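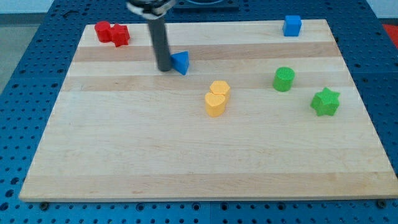 A lab manager in Gridley wrote to ask why anyone would pay for a plain rod when a two-finger gripper can push things just as well with its jaws shut. We get that question often enough to have run the comparison ourselves, and the results are further down this page.

Samel Push Rod, long
Part number 3685

Search products Go

The Samel Push Rod is a fixed end effector for pushing, nudging and sorting small objects on a flat surface. It has no moving parts, no cable and no air line. It is dark grey, with a rounded tip, and bolts to the wrist in place of a gripper. We stock it for small and mid-sized arms, and most of the ones we sell go to groups testing cameras and controllers on tabletop block tasks.

What it weighs and measures

Length from flange face to tip: 323 mm
Mass without adapter: 204 g
Finish: dark grey
Tip: rounded, replaceable
Moving parts: none
Power and air: not needed

The adapter plate is sold separately. Tell us the make and model of your arm when you order and we'll match the bolt pattern. If you already own a Skusier quick-change wrist, the rod fits it directly and you can leave the adapter off the order.

Rod or closed gripper

We ran the rod against the Skusier two-finger gripper on the same arm, with the same overhead camera and the same Nguyen controller. The job was to push coloured plastic blocks across a wooden board to a marked spot. Each tool did 156 pushes over the same set of shapes, including cubes, cylinders, stars and hearts.

On cubes we saw very little between them. Both tools kept a cube fairly straight when the push went through the middle of a face, and both turned it when the push was off centre.

Stars and hearts were where the rod did better. Closed gripper fingers have a flat front and two corners, and the corners caught in the notches of the star. The block would then follow the gripper when it backed off. The rounded tip slid out cleanly most of the time.

Cylinders were hard for both. A cylinder standing on end rolls around the tip if the push drifts sideways. Slowing the arm down helped, and so did a faster camera rate.

The rod also hides less of the board from an overhead camera. With the gripper fitted, the tracker lost the block more often in the last part of the push, when the wrist was closest to it. A long rod keeps the wrist up and back.

The gripper is the better buy if you need to lift anything. The rod can't pick up, stack or turn a block over. If a block ends up against the edge of the board you will need to plan a push from another side or move it by hand – we did both.

Setting up

Bolt the adapter to the wrist first, then the rod to the adapter. Tighten the screws evenly. Set the tool length in your controller before you move the arm near the table. On the Nguyen controller this is under Tool, then Offset.

Bring the tip down slowly to find the height of your work surface and set a lower limit slightly above it. Dragging the tip on a wooden board will mark the wood over time and can trip the force limit on lighter arms.

Keep the board from moving. On a perforated table you can put bolts into the holes along the edges as stops. Check that they don't stand higher than your lowest travel.

Known issues

The long rod flexes a little at high speed. If your pushes finish to one side of the target, lower the acceleration before you recalibrate the camera.

Rods shipped before September came with a harder tip that squeaks on some plastics. Write to us with your order number and we will send the newer tip at no charge.

Also available

Samel Push Rod, short
Spare tips, pack of two
Adapter plates
Skusier two-finger gripper

Blocks, boards and arms are not included with any of these items.

Page last updated September

Contact us | Copyright Samel | Back to top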